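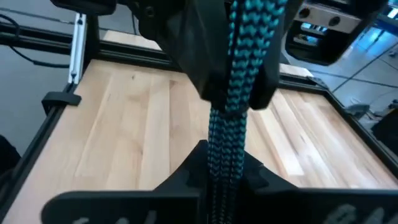

In Drullville werden Kabel und textile Schnüre künftig getrennt vom Sperrmüll erfasst. Die Umstellung gilt ab Samstag, 1. Februar, und betrifft sämtliche 34 Annahmestellen im Stadtgebiet. Grundlage ist ein Vertrag zwischen der Stadt und dem Sortierbetrieb Mimar, der die bisher gemeinsam gesammelte Mischfraktion in zwei Stoffströme aufteilt. Zur textilen Fraktion zählen Seile, Gurte, Kordeln und Flechtschnüre ohne leitenden Kern. Mehrfarbige Geflechte wie die abgebildete Schnur in Türkis und Schwarz mit Fischgrätmuster werden unabhängig von der Farbe angenommen, eine Vorsortierung nach Farbtönen entfällt. Ausgeschlossen sind Drahtseile sowie Schnüre mit Anhaftungen von Öl, Teer oder Lack.

Auslöser der Neuregelung waren Störungen in der Zerkleinerung. Lange, biegsame Teile wickeln sich um die Wellen der Schredder und müssen von Hand herausgeschnitten werden. Im Probebetrieb, an dem 654 Haushalte teilnahmen, kamen 1.533 Kilogramm Material zusammen. Der größere Teil davon entfiel auf Netz- und Verlängerungskabel, der Rest auf textile Ware und Fehlwürfe. Unter den Fehlwürfen fanden sich vor allem Gartenschläuche und Lichterketten. Lichterketten bleiben Elektroaltgeräte und gehören in den dafür vorgesehenen Behälter, Schläuche in den Restabfall.

Für die Sammlung werden an jeder Annahmestelle zwei Behälter mit 240 Litern Fassungsvermögen aufgestellt, ein grauer für Kabel und ein grüner für Textilschnüre. Die Leerung übernimmt das Fuhrunternehmen Marciniak im zweiwöchentlichen Turnus. Volle Behälter können von den Annahmestellen außerhalb des Turnus gemeldet werden, eine Abholung erfolgt dann am folgenden Werktag.

Nach Angaben von Krystyna Wilczyńska, die bei Mimar den Bereich Stoffströme leitet, lag der Kupferanteil der angelieferten Kabel im Probebetrieb deutlich auseinander. Dünne Datenleitungen enthielten wenig verwertbares Metall, würden aber trotzdem mitgenommen. »Eine Trennung nach Querschnitt machen wir in der Anlage. An der Annahmestelle wäre das nicht zu leisten«, so Wilczyńska. Die Kunststoffmäntel werden nach dem Granulieren über einen Trenntisch vom Metall geschieden und als Mischgranulat abgegeben. Ein Abnehmer für die PVC-haltige Teilmenge ist noch nicht vertraglich gebunden, sie wird vorerst zwischengelagert.
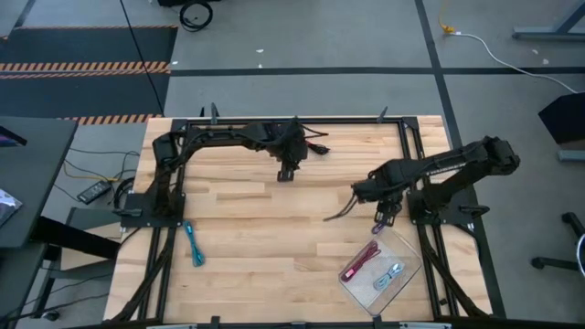 Textile Fraktion geht an Zallero

Die textilen Schnüre werden nicht bei Mimar verarbeitet, sondern in Ballen an die Firma Zallero geliefert. Dort werden sie auf Stapellänge geschnitten, gerissen und nach Polymer sortiert. Polyamid und Polyester lassen sich im Nahinfrarotverfahren unterscheiden. Schwierig bleiben dunkel eingefärbte Garne, die das Licht stark absorbieren und von den Sensoren häufig nicht erkannt werden. Dieses Material läuft in eine gesonderte Linie und wird zu Vliesen für Dämm- und Drainagezwecke verarbeitet.

Emmanuel Lukumay, Verfahrenstechniker bei Zallero, nennt Knoten als zweite Fehlerquelle. Verknotete Stücke passieren den Schneider ungleichmäßig und erzeugen Überlängen, die im Reißer hängen bleiben. Er bittet darum, Knoten vor der Abgabe zu lösen oder herauszuschneiden. Metallteile wie Karabiner und Ösen sind ebenfalls zu entfernen, Endkappen aus Kunststoff können verbleiben.

Hinweise zur Abgabe

Kabel sind einzeln aufzuwickeln und zu bündeln. Zulässig sind Gummiringe, Klettbänder und Kabelbinder, Klebeband dagegen nicht. Stecker dürfen am Kabel bleiben. Netzteile werden abgetrennt, sofern sie steckbar sind, und als Elektroaltgerät abgegeben. Kabeltrommeln werden nur ohne Trommelkörper angenommen. Für private Haushalte ist die Abgabe gebührenfrei, Gewerbebetriebe benötigen ab der ersten Anlieferung einen Begleitschein. 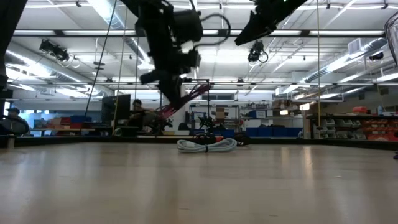
Weißes Kabel, oval aufgewickelt und mit einem schmalen dunklen Band gebündelt.

Begleitscheine sind an der Kasse der Annahmestellen erhältlich. Die bisherigen Sammelkörbe für Mischware werden im Laufe des Februars abgezogen. Bis dahin eingeworfenes Material wird bei Mimar nachsortiert.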